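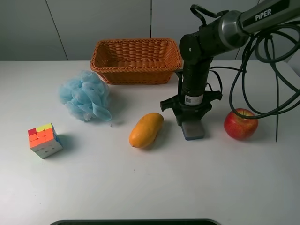 How to tame a catch-all table with one basket

Every house I've ever lived in has had a table like this! Things land on it on their way to somewhere else: fruit from the shopping, something from the bathroom, a puzzle cube that was supposed to go back to the kids' shelf. I love sorting a small muddle like that, because you can get through it while the kettle boils, and all you need is a basket with an open top.

What you'll need

A wicker basket, rectangular if you can find one (they tuck against a wall much better than round ones)
A clean tea towel
A damp cloth for the tabletop

Step 1: Stand the basket at the back
Put it down empty, near the wall, and leave the rest of the table clear in front of you. If you drop things in straight away you'll only have to tip them out again, so hold off for a minute.

Step 2: Sort by room
Push everything into little groups according to where it lives. Mango and apple together for the kitchen, mesh bath sponge for the bathroom, Rubik's cube for the games shelf. Small groups are fine, and so is a group of one.

Step 3: Deal with the sponge first
Give it a squeeze. If there's any damp left in it, hang it up by its loop before you do anything else. Wicker hates moisture, and a mesh sponge can hold more water than you'd think. If the netting has gone limp or smells a bit off, it's time for a new one.

Step 4: Choose what the basket is for
My favourite bit! Pick one job and stick to it. Ours is the fruit basket, lined with the tea towel folded in half so nothing gets marked by the weave. You could just as happily make it the games basket, and then the cube goes in with the cards and dice.

Step 5: Lay the fruit in
Heavier pieces go on the bottom, one layer deep if there's room. A firm mango will ripen faster beside an apple, so check it every day with a gentle press near the stem. Once it gives a little, eat it or move it to the fridge.

Step 6: Wipe down and walk the rest home
Run the cloth over the table, colours of old juice and all, then carry the leftovers to their own rooms in one trip.

Caring for the basket
Brush the crumbs out with a dry pastry brush and get right in under the rim, where they love to hide. Keep it out of strong sun, too.

Kekeli Ametepe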